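## Setting Up Your Denari Bench Scale

Welcome, and thanks for bringing a Denari home! Before you pop anything on the platform, please take ten minutes or so to get the scale sitting properly, as a good start will save you no end of fiddling later on (we've all been there).

1. Choose a firm, level table, with a bit of elbow room on either side. A light-coloured top makes small things easier to spot.
2. Lay out whatever you'd like to weigh, spaced well apart, and have it all within reach before you switch on. 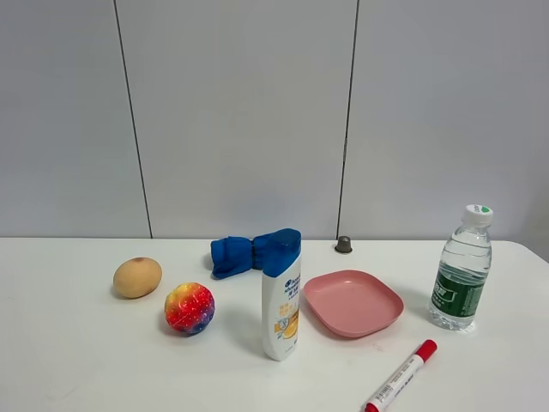 3. Turn the four feet until the bubble rests in the centre of its ring.
4. Fit the batteries, close the cover and hold **ON** until the display shows zero.
5. Place the 100 gram check weight in the middle of the platform and wait for the reading to settle. If it's out by more than a gram, see "Calibrating" on page 56.

> **Caution:** The most this scale can carry is 2,000 grams. Please don't lean on the platform, even for a moment.

### Weighing odd shapes

Potatoes, lemons and other roundish things love to roll, so use the shallow tray that came in the box. Set the tray down first, press **TARE**, and then add your item gently.

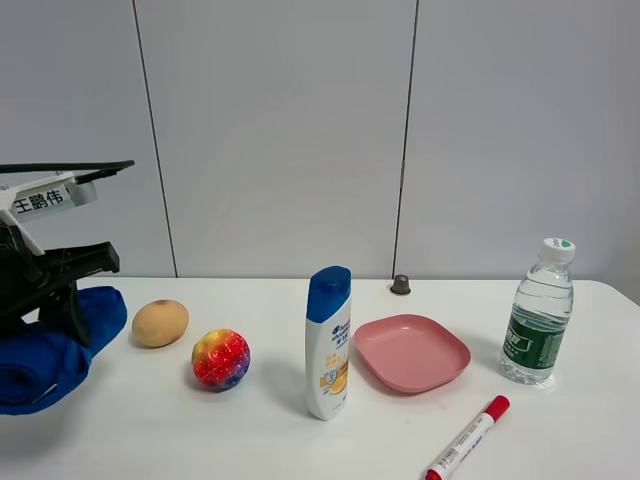 Give the numbers a few seconds to stop wandering, and keep the scale clear of fans and open windows, as even a light draught can nudge the reading. Anything under 40 grams is best weighed twice, with a fresh **TARE** in between.

**Note:** If you have the older Hayes tray, it will fit just fine, though you'll need to turn it so the lip faces the display.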